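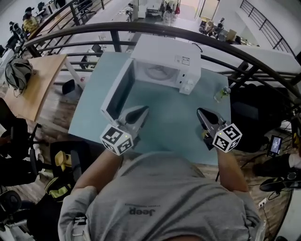 We use cookies to remember your settings. Accept all | Manage

Microwave and kitchen corner check: my list, with comments
Posted July 19, 2019 by the Bollier upstairs kitchen rota

I've been doing the microwave check on the landing at Bollier for a good while now, and people keep asking me what I look at and why it takes me longer than a quick wipe. So I've typed up my list with the comments I normally scribble in the margin. Use it, change it, print it out and stick it on the cupboard if you like!

BEFORE YOU TOUCH ANYTHING

1. Switch off at the wall and pull the plug.
OK. I know you can wipe a microwave with the plug in and people do it all the time, but I'm not signing a sheet that says it's fine.

2. Look along the whole length of the power cord.
OK. Ours is black and it curls off the back, so you do have to lean over and follow it round with your eyes (and then your fingers). You're after nicks, flat spots, anything shiny or sticky. Keep it out from under the feet of the oven.

3. Plug and socket: no scorch marks, no wobble.
OK, though the socket is a bit stiff. I've put it on the list for Katsaros when they come to do the electrical testing in October.

THE DOOR

4. Open it all the way and let go.
OK. It should stay where you leave it. If it drops or swings back on its own the hinges want looking at, and that's a stop-using-it fault, so tape a note on the front and tell facilities.

5. Window and white surround: cracks, chips, lifting edges.
OK. The window panel is dark so cracks don't show up well. I shine my phone torch across it sideways, works a treat.

6. Seal and the face it closes against.
Needs a wipe. Crumbs here are the thing I find most often, and a door that shuts on a crust isn't really shut. Warm soapy cloth, nothing scratchy.

7. Latch clicks on closing, and the oven stops when the door is opened.
OK. Plug back in for this one, with a mug of water inside, never empty. Then unplug again before you carry on.

INSIDE

8. Take out the glass turntable and hold it up to the light.
OK, no chips. Wash it in the sink and dry it properly. Please let it cool first if somebody's just had their soup in there, cold water on hot glass is asking for trouble.

9. Ring and rollers under the plate.
OK. One of them was sulking last time but a rinse sorted it.

10. Walls, ceiling and the little cover on the side.
Needs a wipe. Don't pick at the cover and don't take it off, even if it looks grubby. If it's burnt, that's a fail.

CONTROLS AND LABEL

11. Both knobs turn freely and aren't loose.
OK. There are two white ones, one above the other, and I give each a full turn both ways. Damp cloth only, no spray, it runs down behind them.

12. Label on the front still stuck down.
OK. Leave it be when you're cleaning, I've had to ask for a new one before when somebody went at it with a scourer!

THE TABLE AND ROUND ABOUT

13. Tabletop clear of loose bits.
Comment: small bottle over to the right of the microwave, leaning a bit. Clear plastic with a greeny tint. Bottles either stand up properly with the lid on or they go home with you, please.

14. Nothing on top of the oven, and a hand's width of air behind it.
OK. Tea towels are the usual culprits.

15. Nothing light near the railing.
OK. We're right above the desks up here, and a cup lid going through the bars is a nasty surprise for whoever's underneath. Same goes for the stairs, keep them clear.

RESULT

Pass, with two wipes and one comment. My sheet is number 767 in the Dilto folder, if you want to see how I fill it in. Next one is due in 8 weeks, and I'd be very glad of a swap if anyone fancies it. The Jurside office has asked for a copy too, so I'll send it over once I've fixed the spelling.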